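4.2 Where dishes wait

The diaries from Harnside, Kekonton and Trarkgate hold 1434 entries in which a washed or unwashed item was put down somewhere other than its storage place. We call these places waiting places. The sink area takes up most of the entries, and the entries differ mainly in which part of it was used and for how long. Figure 2 gives the layout of the Harnside kitchen, which we use as the main case in this section.

Figure 2. The Harnside kitchen. First, a wire dish rack at the stainless steel sink, with a pale light-blue item above it. Second, the counter, with the double sink, the faucet between the basins and the dishwasher door lowered. Third, black fabric above the floor, with the gray striped carpet to the left.

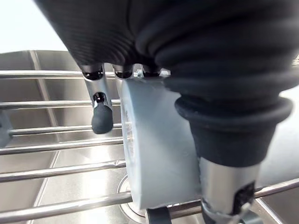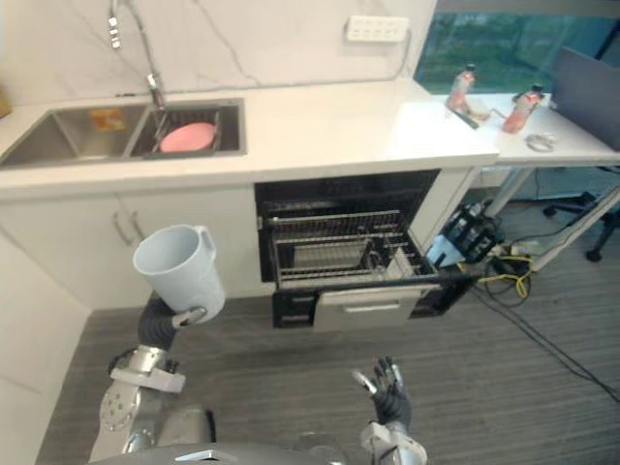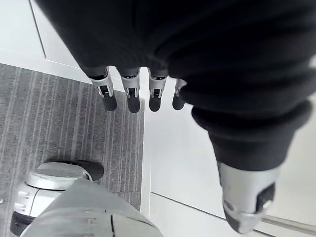
Busisiwe Engelbrecht, commenting on a draft of this section, objected that a rack in a basin should not be coded as a waiting place at all. In her view a basin with a rack in it has stopped being a sink, and the people who use the kitchen have in effect given up half their washing space for storage. She asked us to code the basin as lost and the rack as a shelf.

We tried this on the Harnside entries and kept our original coding. The difficulty is that the rack moves. In the diaries it is lifted out when a large pan has to be washed, stood on the counter, and put back later the same evening. A shelf code would have to be switched on and off within one entry. We did take up part of her point by adding a separate mark for entries in which only one basin was free for washing.

With that mark in place, the Harnside entries fall into a fairly clear pattern. When both basins were free, dirty dishes went into one and washing was done in the other. When the right basin held the rack, dirty dishes went to the left basin and stayed there until someone needed the water. The left basin then also collected the small things that live near a faucet. Diary writers named sponges, bottle caps, and a vegetable brush that two of them each believed belonged to the other.

Plates and cups behaved differently. A plate laid flat in a rack takes up the room of several plates stood on edge, and writers often noted that they had put one down flat because the rack was otherwise free and they meant to come back for it. Cups were put wherever a rim would rest on the wires. In Kekonton, where the rack stands on the drainboard, cups were moved to the cupboard before plates in most entries. We did not find this at Harnside, where the cupboard for cups is on the other side of the room.

The dishwasher needs a separate comment. It is built in to the right of the sink cabinets, and its open door takes up the floor a person would stand on to reach the side table by the window. Several writers described loading it from the sink side only, so that the front of the lower rack filled last. One wrote that she left the door down between breakfast and lunch "so that people would take the hint," and that they walked around it. We coded the open door as a waiting place in its own right only when an item had been set on it. At Trarkgate this was common with baking sheets – at Harnside it was rare.

The side table stands at nearly the same height as the counter, and in the diaries it is treated as counter. Bottles and tape are both named as things left there. Dishes reached it mainly when the counter was in use for cooking, and they were slow to leave. For this reason we grouped the side table with the counter in the length-of-stay analysis but kept it apart in the analysis of place.

Clothing was not part of the coding scheme. It came up all the same, because a person who washes dishes often takes off a sweatshirt first and has to put it somewhere. There are 50 such remarks across the three sites. We list them in the Mensah supplement with the dish towels and do not analyze them further.

Of the entries discussed here, 187 record no end to the wait. The item was put down and is not mentioned again. We left these out of the length-of-stay figures and kept them in all counts of place. The effect of this choice on the Kekonton results is taken up in the next section, together with the missing April pages.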